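球员该不该把私事写出来给球迷看？

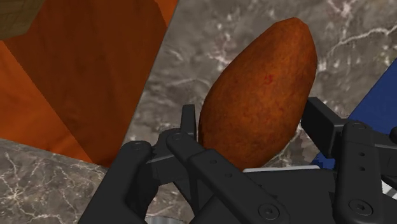

发表于 20/08/2018　楼主：南看台老周
分类：体育 > 球队杂谈 > 更衣室内外

周末把 Bendard 那篇自述从头读了两遍，就是他讲上赛季父亲住院、自己照常训练照常首发的那篇。论坛里一片叫好，说看哭了，说这才是男人。我读完第一反应是：谁改的稿子？一个赛后采访只会说“我们一场一场来”的中后卫，突然能写出四千字的起承转合，段落收得比专栏作者还利索。我不是说他父亲生病是假的，这个我信。我怀疑的是发表的时机。合同还剩一年，俱乐部那边没动静，文章偏偏在联赛开打前出来。文里他说那阵子吃不下东西，队里的营养师劝了半天才咽下几口饭。我吃东西也挑，没胃口的时候什么都不想碰，所以这一段我倒觉得是真的。其余的部分，各位读着不觉得太顺了吗？

2楼　冷板凳十一号
楼主你这叫阴谋论。人家父亲住了那么久的院，写篇文章还得挑你满意的日子？有人帮忙润色很正常，球员又不是靠写字吃饭的。

3楼　Tiwari门下走狗
润色归润色，内容得对得上。文章说他父亲进手术室那天，他踢完了对 Camitport 的客场全场。我翻了一下自己的看球记录，那场他第 35 分钟就被换下来了，当时说是小腿不舒服。要么日子记错了，要么写稿的人没看过比赛。

4楼　冷板凳十一号
回3楼：去年 11 月对 Camitport 踢了两场，一场联赛一场杯赛。杯赛他踢满了。你查的是哪一场？

5楼　Tiwari门下走狗
联赛那场。杯赛我没记，那天加班。
不过杯赛是主场吧？文章里写的是坐大巴回来的路上接到电话。主场坐哪门子大巴。

6楼　雨天别卖票
主场赛前也集中住酒店，散场后大巴送回基地取车，这个我可以作证，我家就住基地后面那条街，杯赛那晚堵了好一阵。你们较这个真有什么意思。

7楼　南看台老周（楼主）
回6楼：有意思。他既然选择公开写，还拿比赛当背景，那读者对一对细节不过分吧。当然大巴这事如果真像你说的，我收回一半怀疑，剩下一半留着。
另外我最不舒服的是教练那一段。文章把 Tiwari 写得跟亲爹一样，“他看着我，什么也没说，只拍了拍我的肩”。同一个 Tiwari，前年小将脚踝没好就催着上场，赛后发布会还说人家“心思不在球上”。怎么到了主力这里就懂得体贴了？

8楼　Zalport老球迷
这个我同意楼主。“外面的事留在外面”这句话我听了几十年，哪个教练都会说，说得最响的往往最不管球员死活。我在 Zalport 青年队待过三年，母亲做手术那周请假一天，回来直接打入替补，理由是状态不好。没人给我写文章。

9楼　冷板凳十一号
8楼的经历我同情，但那是你的教练，不是 Tiwari。一个教练前年处理得糟，现在学会了一点，这不行吗？非得一辈子是坏人你们才放心？

10楼　Zalport老球迷
行啊。那让他自己出来说一句前年错了。我等着。

11楼　半场换袜子
插一句，大家有没有看 Margarida Brandão 在播客里聊这事？她以前给几支球队做过心理辅导。她的意思是球员带着家里的事上场很常见，有人反而越踢越专注，有人会崩，光看场上表现根本看不出来。她还说不太喜欢媒体把“带伤心事首发”写成英雄事迹，后面的年轻球员会觉得请假丢人。我觉得这个比纠结大巴有价值。

12楼　南看台老周（楼主）
回11楼：听了，前半段认同。后半段她推荐自己的课程，我就关了。对心理辅导本身没意见，我对每个人最后都有东西要卖这件事有意见。

13楼　雨天别卖票
楼主你对什么没意见？

14楼　南看台老周（楼主）
对门票打折没意见。

15楼　Tiwari门下走狗
回来更正：找朋友问了，杯赛那场他确实踢满，夜里散场也确实有大巴。3楼我说“写稿的人没看过比赛”这句收回。但文章里明明白白写着“客场”两个字，这个还是错的，编辑该改。顺便说，那篇底下现在 1,315 条评论，我翻了好几页，没有一条提到这个错。

16楼　冷板凳十一号
能更正就是好样的。“客场”我也看到了，估计他自己记混了。家里出那种事，谁还记得清主客场。

17楼　Zalport老球迷
记混可以，那就别写得那么有鼻子有眼。连更衣室墙上的钟停在几点都写了，比赛在哪踢的倒写错。

18楼　半场换袜子
人的记忆就是这样的啊。我外公走的那天，我记得走廊里饮水机的声音，不记得是星期几。

19楼　南看台老周（楼主）
18楼这个说法我接受。好吧，事情我信八成，文笔我信两成，Tiwari 那段我一个字不信。下一轮他要是首发，我照样给他鼓掌，续约谈成之后他要是再发一篇，我再来开帖。

20楼　雨天别卖票
下一轮谁有南看台的余票？要两张连号，靠过道，私信我。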